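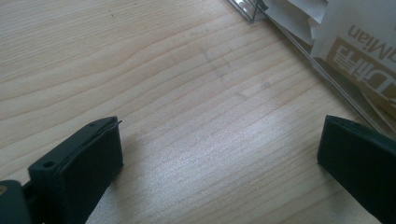
## Re: [pinces-atelier] Patins qui se décollent, prise des sachets

Bonjour à tous,

Je réponds au message du 25 septembre 2022, cité en partie :

> Nous avons repris à Oststead le réglage de la pince à main Vieira pour la tâche « sachets ». La prise échoue surtout quand les sachets sont serrés les uns contre les autres. Le bord d'un patin se soulève et accroche le papier. Faut-il recoller, ou changer la paire ? Et quelle ouverture prenez-vous comme zéro ?
>
> Autre question : le bac transparent gêne-t-il la caméra chez vous ?

Pour les patins, je change toujours la paire. Un patin recollé d'un seul côté n'a plus la même épaisseur que l'autre, et le point de contact se décale. Colle Haltolura, serrage léger entre deux cales, 40 minutes avant de toucher à quoi que ce soit. Dégraisser le doigt avant, y compris le chant. Les vis ne se resserrent qu'après la prise de la colle.

Pour le zéro, je pars doigts grands ouverts, au-dessus du bois nu, sans rien dans le champ entre les deux. Je note la valeur du codeur (353 sur notre pince), puis je ferme à vide jusqu'au contact des mousses et je note la seconde. Si l'écart a bougé depuis la dernière fiche, c'est en général un pivot qui a pris du jeu.

Ensuite je passe au bac. Les deux mousses descendent presque jointes dans le tas de sachets HongMian, à la verticale, et on n'ouvre qu'une fois engagé entre deux sachets. En arrivant ouvert par le dessus, on en prend deux à la fois ou on plie les coins.
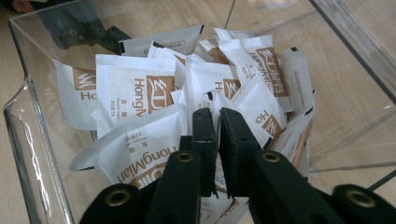 ### Ce que je contrôle, dans l'ordre

1. Mousses parallèles, fente régulière sur toute la hauteur.
2. Pivots : ni point dur ni jeu latéral. Une goutte d'huile sèche, jamais de graisse, le papier la ramasse.
3. 60 fermetures à vide, puis relecture du zéro.
4. 30 prises dans le bac, en remuant le tas entre chaque série.

Sur le bac : oui, les parois en acrylique renvoient des reflets, surtout sur les arêtes. J'ai baissé l'exposition et tourné la lampe, le suivi tient mieux. Le site de Privanham a essayé un film mat sur les côtés en juillet, je n'ai pas leurs résultats.

Si quelqu'un a la référence des mousses plus denses, je suis preneur. Les nôtres peluchent vite.

Cordialement,
l'atelier pinces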